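Accept cookies to continue reading. Manage preferences

Notebook, sim bench, Thursday

Subject: phantom contact faults, lid pick task, kitchen counter layout (Gosik build)

Batch of 600 episodes overnight. 18 aborted on the joint torque limit, every one with the gripper in free air near the brown loops. No contact should exist there. Logged by the Dremmont watchdog as a collision stop, so the controller did what it was told. The fault is upstream. 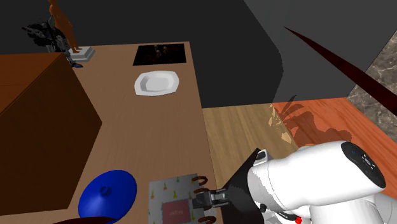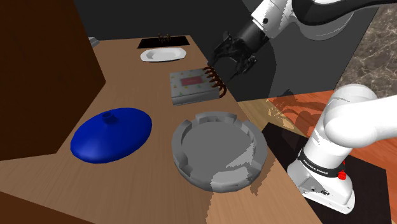
Gripper near the brown loops, blue lid on the counter.

The contact list at the abort step names the loops as one body. The visual mesh is a stack of separate curves with gaps. The collision mesh turned out to be a single convex hull, closed over the gaps and standing proud of the outer curves. The Maldonado importer falls back to a hull when decomposition times out, and writes that to the log at debug level only. We run at info level. Nothing was printed.

Checked:
- Replayed one abort with the hull drawn. Finger overlaps the hull, clears the visual mesh.
- Replayed the same seed with the loops deleted. Runs to completion.
- Joint 4 friction values unchanged from the Nudura config. Not the cause, though I spent the morning on it.

Secondary problem. After a stop the arm is supposed to retract along the approach path. In 2 of the aborts it retracted through the overlap and the solver pushed the arm out hard enough to spike the wrist torque. On hardware the overlap would not exist, but the retract logic is shared code and does not check force on the way out. Filed as a safety item. No policy from this batch goes to the real arm until that is closed.

Changes made:
1. Decomposition timeout raised to 220 seconds.
2. Hull fallback is now an error and stops the import.
3. Loops re-imported, pieces inspected by eye with collision drawing on.

Still open: other meshes from the same import have not been checked. The plates are suspect, as a hull would fill in a shallow center and anything placed there would float. Rerun of 600 is queued with the same seeds. Compare abort steps against the old log before deleting anything.

0 comments 3 shares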